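How Do We Test a Robot's Camera?

A robot needs to find a door before it can go through it. At Jallora we try out cameras for robots, and we begin inside a computer, in a make-believe house.
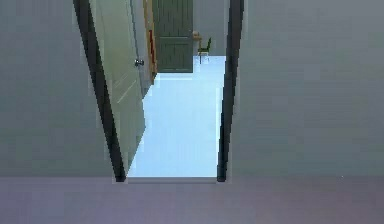
What does the robot have to find?

For you it is easy. You see grey walls, a dark door frame and a bright hallway behind it, and you know where to walk. The robot gets only many small colored dots, which are called pixels. It must decide which dots are wall and which dots are the way out. The small round doorknob is also a good test, because it takes up very few dots.

Two cameras, one house

Archana Vashisht compares two cameras. The first one is called Gronberg and it sees a narrow part of the room. The second one is called Shakya and it sees a wide part. Each camera gets 700 pictures from the make-believe house. Then the computer checks every answer.

In May, the Gronberg camera missed the door in 17 pictures. The Shakya camera missed it in 28. Many of these mistakes came when the robot stood very near to the wall.

Why not use a real house?

We do this too, but later. In the computer a robot can bump into the wall all day and no wall is broken. Vikas Dubey can also change the color of a door in one minute, without any paint.

Try it at home

Make a tube from paper and look through it with one eye. Stand close to a wall and turn slowly until you find the door. Now do it again without the tube. Which way was faster?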